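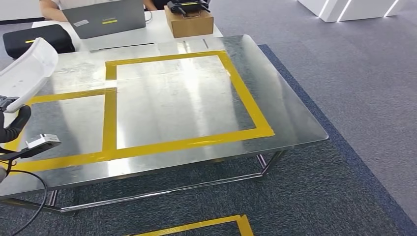 Taped zones on the steel table, with one more outline on the carpet.

How to tape out a work area so your robot results can be compared

Posted 3/9/22

If you train a robot to pick things up and put them down, sooner or later you want to know whether today's policy is better than last week's. We spent a good part of last year getting that wrong on the Murniritz project, and the fix was a roll of yellow tape! I love this method and I want more labs to try it, so this page walks through the whole setup.

The idea is simple. Every trial starts with the object somewhere inside a marked zone and the robot base in a marked spot. When you change the policy, you leave the tape alone.

What you need

A table that doesn't wobble, bright adhesive tape in a color that stands out from the tabletop, a tape measure, scissors, a rag and some cleaner. You also need a list of start positions, which we make with a small script called Esideck (any random number generator will do the job).

Step 1: Park the robot first

Drive the robot up to the table and find a pose where the gripper can reach the far edge of the area you care about without stretching the arm out straight. Do this before you cut any tape. I did it the other way round the first time and had to peel up everything.

Step 2: Mark the floor

Put tape on the floor too. On carpet, press it down hard and check it at the start of each day, as corners lift. A base that is off by a little will look exactly like a bad policy, and you can lose a whole afternoon to that.

Step 3: Lay out the main zone

Clean the tabletop and let it dry. Tape a large rectangle for the object starts. Ours sits center-right on the table, and a strip runs left from it to split off a second zone. Don't fuss over small wrinkles in the tape. What matters is that you always measure from the same side of the line - we use the inside edge, and it's written on the first page of our log.

Step 4: Draw the start positions

Have your script pick 12 positions inside the main zone and save them with the date. Use the same list for every policy you compare. Measure each one from the same inside corner, set the object down, take your hands out, then start the run.

Step 5: Run the policies mixed together

Please don't run all of policy A before lunch and all of policy B after! Light changes through the day, and on a steel top that means glare patches move around too. Swap between policies at every position, so both of them get the good light and the bad light.

Step 6: Score it the dull way

Success means the object is released fully inside the target zone. Touching the tape is a miss. Write the score down before you reset the table, along with a word or two on what went wrong (slipped, missed, hit the edge).

What we got out of it

We trained two policies, Keogh and Dromura, on 2000 demonstrations each. In our old loose setup they looked the same to us. With the taped zones and a shared list of positions, Keogh placed the object in 11 of 12 trials, and Dromura's misses were bunched near the far edge of the rectangle. That was a thrill to see on paper - we finally knew where to collect more data. Twelve trials is still a small test, so we repeat the list with a fresh draw before we believe any close result.

If you move to a new table

Measure the old layout before you peel it, inside edge to inside edge, and copy it over along with the distance from the table to the floor mark. Then rerun your oldest policy on the old list before you test anything new. If the score has shifted by a lot, check the table height first.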